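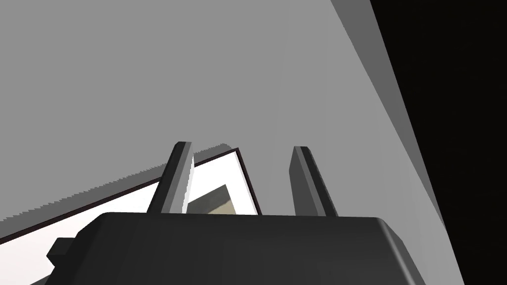
Thema: Skarell Fahrwerk im Kombi, erste Eindrücke

kurvenkratzer_71
15. Mai 2019
So, seit Februar liegt das Skarell drin und ich muss jetzt endlich mal was dazu schreiben, weil ich immer noch mit einem Grinsen zur Arbeit fahre! Gekostet hat der Satz 1.044 Euro, Einbau und Vermessung kamen mit 419 Euro obendrauf (Werkstatt Paiva, sehr saubere Arbeit). Die Lenkung spricht viel direkter an, und auf der Landstraße schaukelt hinten nichts mehr nach. Auch mit Dachbox nicht!

Dieselfuchs
Glückwunsch! Und wie ist der Restkomfort? Ich schwanke noch zwischen Skarell und Tokiretti.

kurvenkratzer_71
Straffer als Serie, klar, aber kurze Stöße schluckt es richtig gut. Zugstufe steht bei mir auf 5, da beschwert sich auch hinten keiner.

hecktriebler
Sorry, aber für das Geld hätte ich das Tokiretti genommen. Bin beide gefahren, und auf schlechtem Asphalt liegt das Tokiretti für mich klar vorn. Das Skarell wird bei Querfugen hölzern.

kurvenkratzer_71
Hölzern? Welche Reifen hattest du drauf?

hecktriebler
Hidik Sport, 18 Zoll.

Dieselfuchs
Na ja, die haben eine brettharte Flanke. Die hatte ich 2 Sommer lang und war heilfroh, als sie runter waren.

hecktriebler
Mit denselben Reifen war das Tokiretti aber angenehmer. Am Gummi allein liegt es also nicht.

kurvenkratzer_71
Okay, der Punkt geht an dich. Ich fahre 17 Zoll mit mehr Flanke, das macht sicher was aus. Trotzdem, beim Einlenken ist das Skarell eine Wucht, gerade mit dem schweren Diesel vorn drin!

Dieselfuchs
Hast du nach dem Setzen noch mal vermessen lassen?

kurvenkratzer_71
Ja, Spur vorn war minimal raus. Protokoll suche ich heute Abend raus und tippe die Werte ab.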